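Treststead Bench Cell Set-up and Care Guide
Section 5: Setting Up the Cell for Processor and Memory Work

Revised Apr 22, 2024

Welcome to the part of the guide most people turn to first. If you have followed Section 4, your arm is bolted down, the controller starts without complaint, and the gripper opens and closes from the pendant. What's left is getting the arm, the fixture and the computer to agree about where everything is. Set aside a quiet stretch for it the first time through (the second time goes a good deal faster, we promise!), and keep your Okano controller handbook open beside you, as we borrow its menu names from here on.

5.1 Before you begin

You will need the parts fixture and its post, the touch-off pin from the accessory bag, a lint-free cloth, a grounded wrist strap, and one practice computer you don't mind handling over and over. Please don't learn on a customer's machine.

CAUTION: Unplug the computer from the wall and hold its power button down for 5 seconds before you open the case. The arm must be in HOLD whenever your hands are inside its reach.

CAUTION: Socket contacts are very fine and bend at the lightest touch. Keep sleeves, cloths and cable ends well clear of them.

5.2 Placing the computer and the fixture

1. Lay the tower on its side on the bench with the open side facing up. Slide it until it sits squarely under the arm, then press down on each corner in turn. If it rocks, shim it now, while it's still easy to do.

2. Set the fixture down next to the case. Leave enough room for the gripper to come down over the pockets without brushing the case wall.

3. Put the processor in its pocket with the metal heat spreader facing up. It should drop in under its own weight. If you find yourself pushing, lift it out and look for a crumb of plastic in the pocket.

4. Lay the memory module flat between its blocks.

5. Open the socket frame all the way.

6. Tuck any power and drive cables back toward the drive bays so that nothing loops up into the path of the gripper.
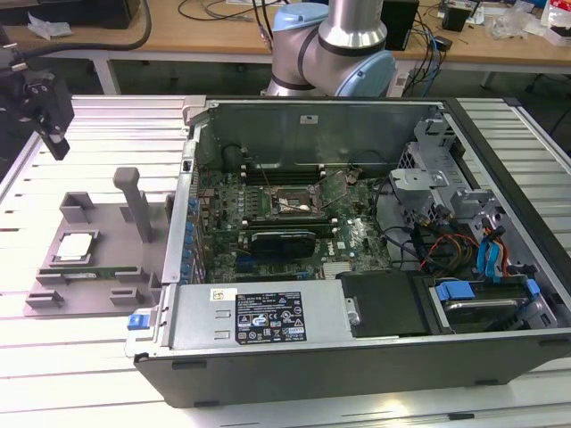

Figure 5-1. Tower and parts fixture on the bench, socket open, processor and memory module in the fixture.

Note: Old thermal paste in or near the socket can travel onto the gripper fingers, and from there onto everything else you own. Look for it before each run. Paste on the socket's contacts is a job for the cleaning procedure in Section 8, so please leave your cloth out of it.

5.3 Teaching the fixture

1. Fit the touch-off pin and choose FRAME, then NEW, on the pendant. Give the frame a name you'll recognize next February. "Test2" will mean nothing to you by then.

2. Jog the pin to the three corner marks on the fixture, in the order the pendant asks for them, and press STORE at each one. Use the slow jog speed for the last bit of travel.

3. Remove the pin. Yes, we mention it every time, and yes, people still drive it into things.

4. Run the dry pick. The gripper should stop just over the processor pocket with its fingers evenly spaced to either side. If it stops to one side, store the three corners again before you change any offsets.

5.4 Teaching the socket

This is the fussy part, so pour yourself something warm and keep it on another table.

1. Choose SOCKET TEACH and load the board profile. Profile 117 is the general one for towers lying on their side and makes a sensible starting point. If your board has its own profile on the Mistavness disk, use that one.

2. Turn on the wrist camera view. Jog until the whole socket frame is in sight, along with at least one memory slot. The slots make a very handy straight edge: turn the wrist until they run level across your screen.

3. With the socket still empty, bring the fingers down in the smallest steps the pendant offers, stopping at the height printed on your profile sheet. Press STORE.

4. Raise the arm, place the processor by hand, and match the corner marks on the chip to those on the socket. Bring the fingers back to the stored position and check that they sit in the middle of the processor's edge.
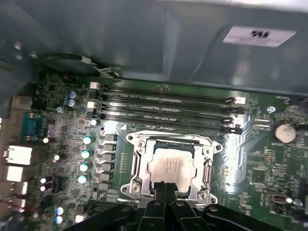
Figure 5-2. Wrist camera view with the gripper fingers at the lower edge of the processor.

Note: Bright metal throws glare back at the camera, especially around the socket frame. If the picture washes out, move your bench lamp before you start changing the exposure. A small move of the lamp is usually plenty.

CAUTION: Do not close the socket lever with the gripper unless you have the Strazds force kit fitted and set up as in Section 9. Close it by hand.

5.5 First run and regular care

Run the full cycle at the lowest speed with your thumb near the stop button. When you've watched a few clean cycles, raise the speed one step and watch again.

If the pendant shows code 737, the fingers met something before they reached the taught height. Press HOLD, jog straight up, and check for a processor sitting crooked in its pocket or a cable that has sprung back. Clear the code only after you've looked.

Every 100 cycles, wipe the finger tips with a dry lint-free cloth, check that the small fasteners on the gripper are snug, and repeat the dry pick from 5.3. Teach the fixture again any time it has been bumped, even gently.

Continue to Section 6 for memory module insertion.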